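Como separar e guardar brinquedos pequenos sem comprar meia loja de caixas

Já li tantos guias de arrumação que começam por mandar comprar coisas que ganhei alergia ao género. O esquema é sempre igual: três tamanhos de cesto, etiquetas a condizer, uma fotografia com luz bonita, e no fim uma prateleira que dura arrumada até a criança chegar da escola. O método que descrevo a seguir é mais feio e mais barato. Não prometo que transforme a vida de ninguém. Serve para peças miúdas: argolas, comida de brincar, bonecos de tecido ou de pelo, animais de plástico, tudo o que cabe na mão fechada e acaba debaixo do sofá.

Do que precisa

Uma mesa livre, ou pelo menos uma ponta dela.
Uma caixa transparente, baixa e retangular. Uma só, para começar.
Um saco para o que sai de casa.
Um pano húmido e outro seco.
60 minutos. Se ao fim desse tempo não acabou, pare e continue noutro dia.

Não precisa de etiquetadora. A caixa que uso é da Stolline e foi a mais barata que encontrei; a tampa fechou bem durante um mês e depois começou a saltar de um dos cantos. Experimentei também uma da Ukesano, que custou mais do dobro e tem a tampa igualmente caprichosa. Tire daqui as conclusões que quiser. Eu deixei de pôr tampa.

Passo 1: juntar tudo no mesmo sítio

Vá buscar os brinquedos pequenos aos sítios onde estão de facto e traga-os para junto da mesa. Gavetas, banheira, bolsos dos casacos, o fundo do carrinho. Os guias gostam de mandar fazer isto divisão a divisão, um bocadinho por dia, e eu nunca vi esse plano chegar à segunda semana. Quando as peças ficam espalhadas por quatro divisões, não se dá conta de que há cinco cenouras de plástico e nenhuma panela.

Da primeira vez que fiz isto contei 273 peças. Não recomendo que conte. Serviu-me apenas para ter uma discussão lá em casa sobre se as bolotas apanhadas no parque eram brinquedos.

Passo 2: tirar o que não vale a pena arrumar

Antes de pensar em categorias, retire o que está partido, o que largou o enchimento e o que pertence a um jogo que já não existe. Para o saco. Verifique também o tamanho: se há crianças com menos de três anos em casa, as peças que lhes possam caber na boca vão para outro lado, num armário alto, e essa parte não tem discussão. O mesmo vale para brinquedos com pilhas cuja tampa já não aparafusa.

É aqui que os manuais costumam pedir que se pegue em cada objeto e se pergunte o que ele nos faz sentir. Uma argola de plástico não me faz sentir nada. Pergunto antes se alguém brincou com ela desde fevereiro. Se a resposta é não, vai para o saco, com uma exceção de 2 ou três peças por criança, escolhidas por ela, sem ter de justificar.

Passo 3: limpar depressa

Plástico liso limpa-se com o pano húmido e seca-se logo com o outro. Os de pelo ou tecido, escove-os primeiro a seco; se tiverem etiqueta de lavagem, siga-a, e se não tiverem, desconfie. Nunca guarde nada ainda húmido numa caixa de plástico. O cheiro demora semanas a sair, e os truques com bicarbonato que circulam por aí deram-me resultados muito modestos.

Passo 4: fazer a triagem na mesa, com a caixa à frente 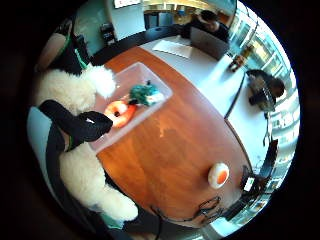

A transparência é a única característica pela qual aceito pagar um pouco mais. As caixas opacas ficam melhor na estante, concordo, mas obrigam a criança a despejar tudo para saber o que está lá dentro, e depois somos nós a apanhar. Numa caixa transparente e baixa, uma argola cor de laranja e um boneco felpudo verde-azulado distinguem-se logo, mesmo lá no fundo. Já a peça redonda, branca com o centro laranja, ficou cá fora na mesa, e é assim que a triagem deve correr: o que não tem lugar óbvio espera do lado de fora até se decidir.

Trabalhe com pouca coisa de cada vez. Ponha na mesa um punhado de peças, decida, passe ao punhado seguinte. Se despejar o monte inteiro de uma vez, vai passar a tarde a empurrar brinquedos de um lado para o outro com a sensação de estar a fazer progressos.

Quanto a categorias, a minha opinião é impopular: quanto menos, melhor. Vi um guia que propunha 17 grupos para brinquedos de cozinha, com os legumes separados da fruta. Uma criança de quatro anos não vai respeitar isso e um adulto cansado também não. Eu fico-me por estas:

Comida e loiça de brincar.
Bichos e bonecos, de qualquer material.
Coisas de encaixar e empilhar, argolas incluídas.
O resto.

A última categoria escandaliza os puristas. Pois eu acho que qualquer sistema sem um lugar para o resto acaba por o ter na mesma, só que no chão.

Passo 5: decidir se uma caixa chega

Quando a primeira caixa ficar cheia até três quartos, pare. Se ainda sobra muita coisa em cima da mesa, há duas saídas: voltar ao passo 2 com menos piedade ou arranjar outra caixa. Tente primeiro a piedade. Em minha casa acabámos com três caixas, uma por categoria, e o resto foi para uma caixa de sapatos que ainda lá está.

Não empilhe mais de duas caixas sem tampa. Parece evidente escrito assim, mas empilhei quatro.

Passo 6: escolher o sítio

Prateleira baixa, à altura da criança, sem nada à frente. Se for preciso afastar uma cadeira para lá chegar, a caixa não volta ao lugar. Os módulos com gavetas deslizantes, como o Pugh, que me venderam como solução definitiva, funcionam bem enquanto estão vazios. Carregados com comida de plástico, as gavetas prendem, e uma criança pequena puxa até o móvel vir atrás. Se já tem um desses, fixe-o à parede antes de o encher.

Evite também a prateleira em cima do radiador e o parapeito que apanha sol todo o dia. O plástico colorido desbota e os bonecos de pelo ganham um toque áspero.

Manutenção, com expectativas baixas

Ao fim do dia, antes do jantar, cada um apanha o que está no chão e atira para a caixa que lhe parecer certa. Se a cenoura for parar aos bichos, deixe estar. De vez em quando, repita a triagem do passo 4 com uma caixa só, sem mexer nas outras. Demora pouco e apanha a maior parte dos erros.

Há quem defenda a rotação, com metade dos brinquedos escondida e trocada todos os meses. Tentei seguir o calendário da Tirnstead, que vinha num folheto, e esqueci-me da segunda troca. Os brinquedos escondidos ficaram escondidos mais de meio ano – e não deram pela falta deles, o que talvez diga mais sobre a quantidade do que sobre a rotação. Se tiver memória para isso, experimente. Caso contrário, leve logo essa metade para o saco.

O saco, já agora, sai de casa no próprio dia. Deixado no corredor, é reaberto, e na manhã seguinte a girafa sem pata está outra vez na sala.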